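Inventory Control Associate (Returns and Small Parts)
Trovness Distribution
Full time – on site

Trovness supplies replacement parts for household appliances to repair shops and retail customers. The returns department receives, identifies and restocks parts sent back by both groups. We are hiring one associate for the day shift, starting in October.

Position summary

The associate checks returned parts against the original order, assigns a condition grade and enters the result in Trokis, our stock system. Parts graded A or B go back to shelf locations. Parts graded C are held for the supplier, and the associate prepares the claim form. The catalog for this section lists 1,702 part numbers, many of which differ only in thread, length or connector type.

Duties

Open and sort incoming returns by supplier and order number.
Measure parts with calipers and compare them with the supplier drawing.
Record grade, quantity and location in Trokis before the end of the shift.
Carry out cycle counts on assigned aisles and report differences to the shift lead.
Prepare supplier claims for Trullus and Sotiropoulos product lines, which use separate forms. 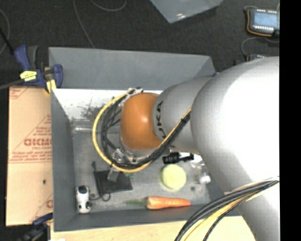 KUKA arm over a gray bin of assorted items.

Requirements

High school diploma or equivalent.
One year of work in a warehouse, stockroom or parts counter.
Ability to read dimensioned drawings in both inches and millimeters.
Basic spreadsheet skills, including sorting, filtering and lookups.
Ability to stand for most of a shift and lift boxes from floor to bench height.

Experience with appliance parts is useful but not required. Training in Trokis is given during the first 12 working days and is paid at the full rate.

Terms

The position is hourly, with overtime paid after the standard week. Safety shoes are required in all aisles – an allowance is paid with the first paycheck. Health coverage begins after the probation period. Vacation accrues from the first day of work.

How to apply

Send a resume and a short cover letter to the Trovness hiring office and put "Inventory Control Associate" in the subject line. State your earliest start date and any shift restrictions. Applications close Wed 29 September. Selected applicants will be asked to complete a written part identification test on site before the interview.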